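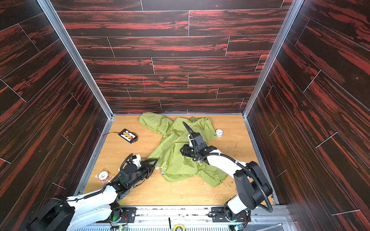
Home | News | People | Business | Contact

Mending shop owner says most repairs start with the wrong thread

Kartini Halim has been fixing other people's clothes for 20 years, the last six of them in a narrow storefront on the main street in Skidham. She takes in jackets, work pants, wedding clothes and, every fall, a large number of backpacks.

She keeps a paper ledger for each year. Last year's has 2,821 entries, up from 2,058 the year before. Halim said she did not advertise in either year.

"The price of a decent coat went up and people looked in their closets," she said. "I don't think it's more complicated than that."

Halim grew up over her aunt's tailoring business and did not plan to go into the trade. She studied bookkeeping and worked in the office at Hedlund, an outdoor clothing maker that had a plant on the edge of town until it moved production away. Her job was to log returns. Boxes of jackets came back with broken zippers, and the company wrote most of them off.

"I asked if I could take some home," she said. "My supervisor said as long as I cut the labels out. I fixed them at night and sold them at the church sale. After a while I was making more from that than I wanted to admit to my supervisor."

Her supervisor at the time was Gudrun Rønning, now retired. Rønning remembers the arrangement a little differently.

"I told her to cut the labels out and not to tell me about it," Rønning said. "She told me about it every week."

Zippers are still the largest part of the work. Halim said that when a customer asks for a new zipper, the old one can often be saved. The teeth are usually fine and the slider has worn open, so the two sides no longer close behind it. A new slider costs her less than a dollar and takes ten minutes to put on. She charges $12 for it. A full replacement on a lined jacket runs $84, mostly for labor, as the lining has to be opened and closed again by hand.

"I show people the slider and I show them the price," she said. "They can pick. Some still want the whole zipper. That's fine, it's their jacket."

She is less patient on the subject of thread. Many of the pieces that reach her have already been repaired once at home, and she spends part of each morning taking that work out.

"People use whatever is in the drawer," Halim said. "It's old cotton, it's the wrong weight, and they go over it four times to make it strong. Now there's a row of holes like a stamp. On a thin nylon shell those holes don't close up again. I have to put a patch over it, and the patch costs more than the rip would have."

Her advice for a small tear in a light jacket is to leave it alone, put a piece of repair tape on the inside, and bring it in when convenient. For wool she recommends the opposite. A moth hole the size of a pea should be darned the same week.
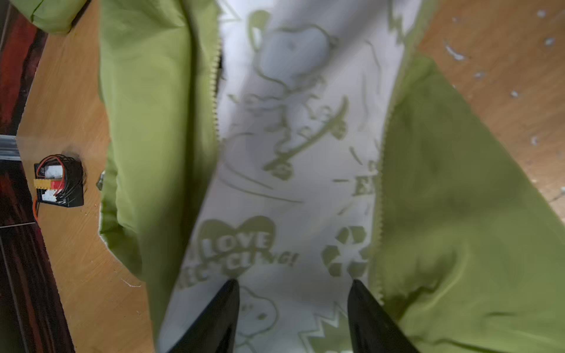

Linings are the job she likes best and the one she has the most trouble pricing. A lining wears out first under the arms and at the back of the neck, and by the time it shows, the fabric around it is often too weak to hold a seam. Halim will replace only the worn sections if she can match the cloth. If she can't, she asks the customer whether a different color would bother them.

"Older men say nobody will see it," she said. "Teenagers want the brightest thing I've got."

She has one employee, Ebbe Sjöberg, who came to her two years ago from an upholstery shop in Parkitz. He handles the backpacks, tents and anything that has to go through the heavy machine. Sjöberg said clothing was harder to get used to than he expected.

"A couch doesn't move," he said. "You fix a sleeve and then somebody has to lift their arm in it. I put a beautiful seam in a raincoat my first month and the woman couldn't reach her steering wheel."

Halim redid the sleeve and did not charge for it. The customer still comes in.

Starting in July, the shop will close an hour earlier, at 5 p.m., and Halim will teach a basic hand sewing class in the back two evenings a week. The first group is full. She plans to cover buttons, hems and one kind of darn, and to spend the whole first evening on choosing needles and thread.

She has been asked to open a second location in Hudard and has said no twice. The rent was reasonable, she said, but she would have to find someone to run it, and she would want to check the work.

"I'd be driving over there every night with a seam ripper," she said.

Print this article | E-mail this article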